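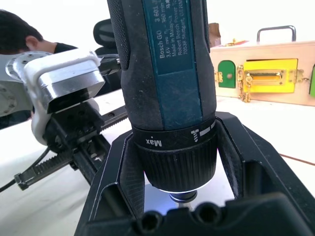 Bosch GO 3,6 V, LED aceso

29/7/25. Caderno da oficina, caixilharia

Retomo o que ficou a meio em março: as borrachas de vedação das janelas de correr. A Kazimiera Wysocka tinha deixado escrito que o produto da Havdale resseca a borracha, eu na altura não liguei muito, e agora tenho aqui o troço do lado sul todo esbranquiçado e cheio de gretas fininhas. Ponto para ela!

O que fiz hoje: tirei a borracha antiga (sai bem se se começar pelo canto de cima, a puxar devagar), limpei a calha com aspirador e pincel, depois água morna com uma gota de sabão neutro. Havia ali areia para encher um vaso. Nos cantos usei uma cotonete, porque o pincel só empurra o lixo para dentro dos furos de drenagem e depois a água fica lá parada com as primeiras chuvas. Desentupi os oito com arame plastificado, e o terceiro a contar da esquerda deu luta.
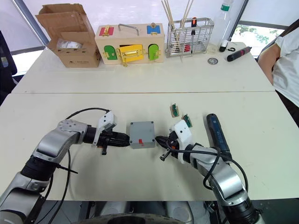 Caixa de derivação cinzenta na mesa branca

Vedação nova: é o perfil da Allevmont, cortei 1283 mm para a travessa de baixo, a contar já com uma folguinha para não ficar esticado. Esticar borracha é asneira, encolhe no inverno e abre nos cantos (já me aconteceu na porta do pátio, foi refazer tudo). Entrou à mão, com um pouco de silicone em spray na ranhura. Atenção a quem for fazer o lado norte: a ranhura de lá é mais estreita, é preciso o perfil da Ansari e dele só temos 500 mm no armário. Igor, encomendas?

Falta afinar os rodízios. A folha da direita ainda raspa um bocadinho a meio do curso, quase nada, mas ouve-se. Meia volta no parafuso do lado do fecho e torno a ver amanhã, que hoje já me doíam os joelhos.
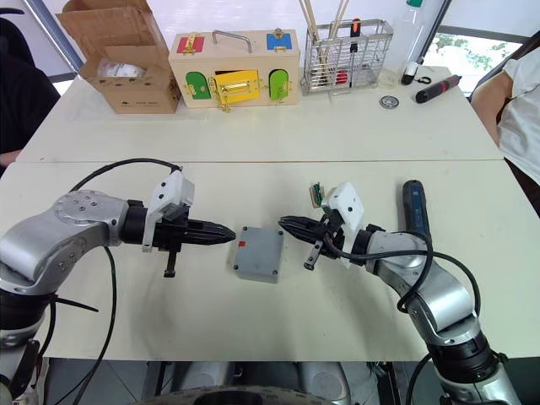 Utside – Equipa de Manutenção de Janelas e Portas

Sobre os vidros, para não me esquecer: experimentei a mistura do Igor Czerwiński, 300 ml de vinagre num balde de água, e gostei. Menos riscos do que com o detergente azul, sobretudo se não estiver sol a bater. Só não deixar escorrer para o alumínio lacado, passar logo um pano húmido por baixo.

Comprar: panos de microfibra, silicone em spray, lâminas para o raspador (as velhas já têm bocas, deitei fora).

Perguntar à Kazimiera se a porta da cozinha leva o mesmo perfil.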